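Iva Court Tenants' Association
Minutes of the General Meeting
25 July 2025, ground floor meeting room

The meeting opened at 7 p.m. with the chair presiding. The secretary took the minutes. A quorum was present. Apologies were received from the tenants of the two top floor apartments on the north stair.

Item 1. Minutes of the previous meeting

The minutes were approved with one correction. Under "Bicycles," the sentence about the rack by the rear door should say that the rack will be moved, not removed. The secretary will send out a corrected copy.

Item 2. Matters arising

Front door closer. Hasteck replaced the closer and adjusted the latch. Tenants on the first floor reported that the door still slams when the stair windows are open. The chair will ask Hasteck to come back and slow it down. There is no charge for the return visit if it is made within the warranty period.

Stair lighting. The timer on the south stair was lengthened as requested. The timer on the north stair was not. The building manager said this was an oversight and that it will be done at the next visit.

Bicycles. Tags have been put on bikes that appear to be unclaimed. Any bike still tagged at the end of the summer will be offered to a repair shop. One tenant said the tags are easy to miss if they are tied under the seat. Tags will be moved to the handlebars.

Item 3. Roof and gutters

The building manager reported on the inspection by Procházka. The flat section over the south stair is in fair condition. The flashing around the vent pipes is lifting in 3 places and needs to be sealed before fall. The gutters on the courtyard side are full again, mostly with seeds and small twigs from the maple.

Procházka quoted $700 for the flashing and the gutters together. A tenant asked if a second quote had been sought. The manager said Skilline had been asked but had not sent anyone. After some discussion it was agreed to go ahead with Procházka and not wait.

Motion: to accept the Procházka quote of $700, to be paid from the repair fund. Moved, seconded and carried. One abstention.

The tenant of the corner apartment asked that the ladder not be set in the flower bed this time. The manager will pass this on.

Item 4. Water shutoff

The water will be off for one morning while the main valve in the basement is replaced. A notice will go up by the mailboxes with the date and hours once the plumber confirms. Tenants asked for more warning than last time, when the notice went up the night before. The manager agreed to three full days.

Tenants should run the cold tap for a few minutes once the water is back on. Washing machines should not be started until the water runs clear.

Item 5. Laundry room

This item took up most of the meeting.

a) Sign-up sheet. The paper sheet is being ignored by some households and written over by others. Two options were discussed: an online sheet, or fixed slots by floor. Tenants without smartphones objected to the online sheet. Tenants who work shifts objected to fixed slots. It was agreed to keep the paper sheet, printed fresh each week, with no household signing up for more than two slots until all floors have had a chance to sign. Names are to be written in pen.

b) Clothes left in machines. Clothes may be taken out by the next user 15 minutes after the end of a cycle and placed on the folding table. They are not to be put on the floor or on top of the dryer. A proposal to charge a fee for clothes left overnight was discussed and dropped.

c) Dryer no. 2. The dryer is running long and leaving things damp. The lint duct was last cleaned the summer before last. The manager will book Skilline to clean the ducts on both dryers. Until then tenants are asked to clear the lint screen before and after every load.

d) Prices. The price of a wash has not changed since the machines were put in. The manager reported that income from the machines in the last quarter was $182, against $42 for detergent drain cleaner and small parts. The power is billed with the common lighting and cannot be split out. No increase was proposed.

e) Care notes. At the last meeting several tenants asked for a short sheet on washing shirts and other things that wrinkle, to go on the wall by the machines. The secretary read out a draft, which was approved with small changes:

Check the label before washing. Wash dark colors together, inside out, in cold water. Undo buttons before the wash, including those at the cuffs. Take shirts out as soon as the cycle ends, shake them, and hang them up or lay them flat with the sleeves pulled straight. Do not overload the dryer.

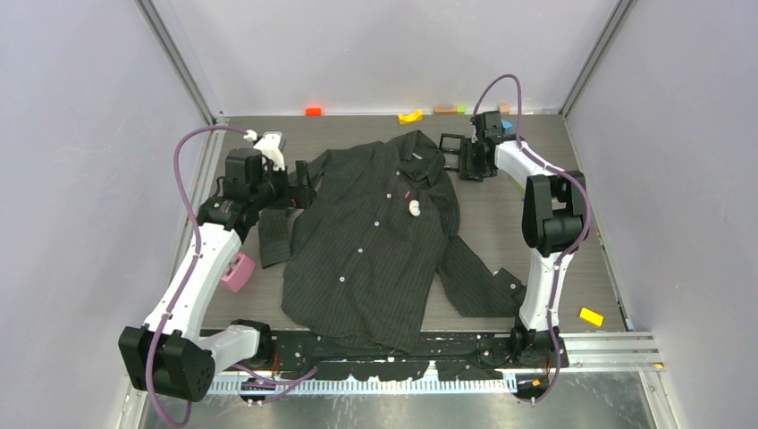 Item 5(e): dark pinstriped button-up shirt, laid out with the front closed.

One tenant asked that the sheet also say something about wool. The secretary will add a line. The sheet will be printed in large type and put in a plastic sleeve.

f) Lost and found. The box under the folding table is full. Everything in it will be laid out in the meeting room for one weekend and what is left will go to the thrift store. Single socks will be thrown away.

Item 6. Courtyard

The new bench is in place. The old one has been taken apart and the boards are in the basement for anyone who wants them.

There were complaints about noise in the courtyard late in the evening. It was agreed that the house rules already cover this and that a copy of the rules will be posted on the courtyard door. Quiet hours start at 10 p.m.

A request to put in a shared grill was discussed. Tenants whose windows face the courtyard were against it. The matter was put off to the next meeting so that the manager can check the insurance.

Item 7. Other business

Package deliveries. Packages are being left on the stairs and blocking the handrail side. Tenants are asked to tell delivery services to use the shelf in the front hall. The shelf will be cleared of old flyers.

Recycling. Cardboard must be flattened. The last pickup was skipped because the lid of the bin would not close.

Window cleaning. The stair windows will be done at the same time as the gutters if Procházka can add it at no great cost. The manager will ask and report back.

Item 8. Actions

Chair: contact Hasteck about the front door closer.
Manager: north stair timer; confirm Procházka and ask about windows; post water notice; book Skilline for dryer ducts; check insurance for the grill.
Secretary: corrected minutes; new laundry sign-up sheets; finish and post care notes; post house rules on courtyard door.

The date of the next meeting will be posted by the mailboxes.

The meeting closed at 8:50 p.m.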